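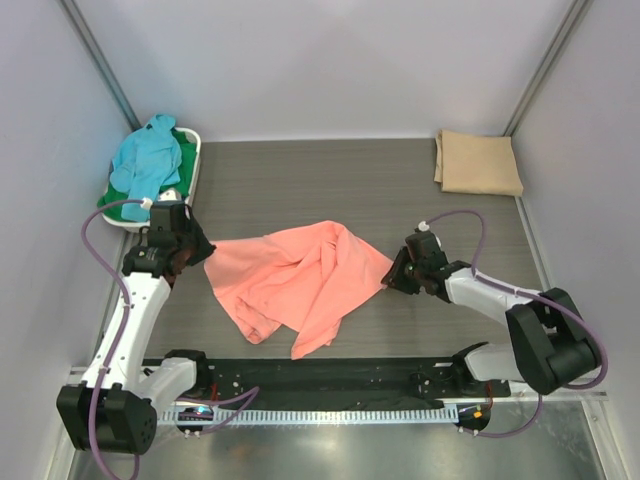
To: Household and Light Shop Automation discussion list
From: Parnik Working Group, list office
Subject: Re: Laundry handling – is it time to revise the guidance?

The working group thanks the Urnska housing cooperative for its message, which is quoted in full so that newer subscribers may follow the exchange.

> To the list:
>
> Our cooperative runs a shared laundry for 60 apartments. At our November meeting, members asked whether a machine could take over the folding of towels and T-shirts. The guidance note on the Parnik site says that folding is "not yet suitable for unattended operation." That sentence is now 2 years old. Members have seen short films of robot arms folding shirts and would like to know whether the note still holds.
>
> We would also welcome advice on sorting, as mixed baskets take up a good part of the morning shift.
>
> Urnska housing cooperative, building services

The short reply is that the note still holds, although its wording is due for revision. We set out our reasons below and invite corrections from members with direct experience.

First, the word "folding" covers several jobs. A garment must be separated from a pile, lifted, spread, folded and put down. The published films tend to begin with the garment already flat. In our view the fold itself is now the easier part of the work.
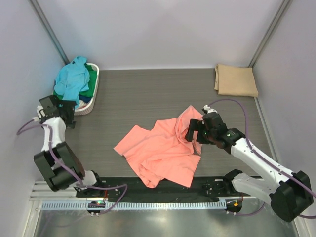
The harder part is finding a useful place to take hold. A T-shirt in a heap shows a sleeve, a bit of hem or only a bulge of cloth, and a grip in the wrong place has to be released and tried again. With two arms the garment can be stretched between them and its shape brought out by degrees. A person does this with hardly a glance. A machine must work out anew which edge it is holding each time the cloth moves.

Second, the list has tended to discuss arms and neglect fingers. Ķēniņš, which repairs workwear and has followed this subject closely, reported to us that in a trial of 29 shirts, nearly 17 minutes of the first hour went to second and third attempts at picking up. Its staff regarded finger shape and the finger surface as more pressing questions than the speed of the arm.

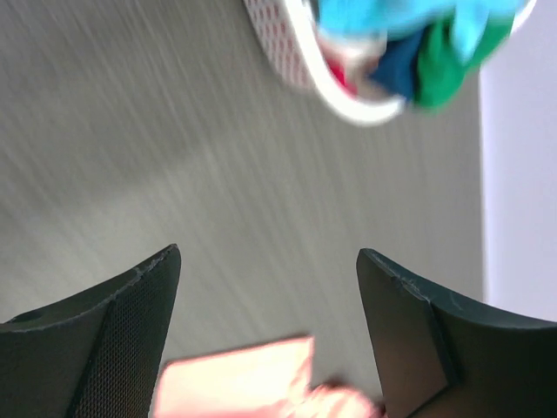
View between the open gripper fingers, with the clothes basket beyond.

Third, on sorting, the position is somewhat better. Moving one item at a time into or out of a basket asks less of the machine than a neat fold, and a garment that lands crooked does little harm. Picking by color is a reasonable first job where the items differ plainly. It is less so for a load of white sheets, and we would not advise it at all for items with pins or loose buttons until someone has tested them.
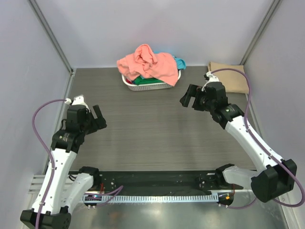
Mixed clothing in a basket at the back of the work table, with an arm on either side.

Members with shop-floor interests may wish to compare the position at Plikolwood, where panels are moved by machine all day. A panel keeps its shape when lifted. Experience with rigid parts should therefore be applied to laundry with caution, and suppliers who quote such experience should be asked for results with cloth.

For the cooperative, we suggest the following before any purchase:

Request a demonstration using your own laundry, taken from the basket as it arrives.
Ask how many items were completed without a person stepping in, and over what period.
Confirm who will clear a dropped or tangled item, and whether the machine must be stopped first.

A revised note will be circulated in draft. The present sentence is likely to be replaced by separate entries for picking up, spreading, folding and sorting. Members holding trial records – including records of trials that were abandoned – are asked to send them to the list office.

Parnik Working Group
List office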